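Basance clothing swap is back on Saturday, and this time they want it folded

I've been dragging bags of clothes down to the Basance swap for a few years now, so I was pretty chuffed to hear it's on again this Saturday, back in the hall behind the library. Doors open at 8 in the morning for drop-offs and the swapping itself kicks off a bit later, once everything's out on the tables.

The big change is the folding. Last time we all turned up with garbage bags stuffed to the top (guilty!) and the first hour went on shaking things out and trying to work out what was a jumper and what was a pair of trackies. So the organisers are asking everyone to fold at home, tops in one bag and bottoms in another, with the size on a bit of masking tape at the neck or waistband. You can bring up to 600 grams of baby clothes on top of your normal lot, weighed at the door on the kitchen scales, which I find very funny but apparently the baby table got completely out of hand.

Each person gets seven tokens for a full bag and you spend them however you like. Coats cost two, everything else is one. Shoes are fine if they're clean. No undies, no pillows, and please no more single socks.

I made a start last night on the bed, on top of the patchwork quilt, with the telly going in the next room. It was slower than I'd reckoned on. The trousers were easy enough, I just halved them and halved them again, but I kept stopping to look at things and put them back in the wardrobe, then taking them out again. I've got a bad habit of hanging on to anything mustard.
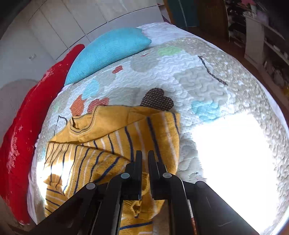
Stripes are my other weakness, and they're a pain to fold, too – if the sleeves go in even slightly crooked you can see it straight away. I've gone with laying each top face down, sleeves to the middle, then up from the hem in thirds. Knits I'm leaving a bit looser so they don't come out with a hard line across the front.

Anything left over at the end goes to Bugti, the op shop on the corner, who'll collect it that afternoon. They're short on kids' winter stuff in sizes 6 and up, so if you've got any of that lying about, chuck it in even if you don't want the tokens.

Entry is a gold coin, and there'll be tea and a cake table. Bring your own bags to take things home in, as the hall won't have spares.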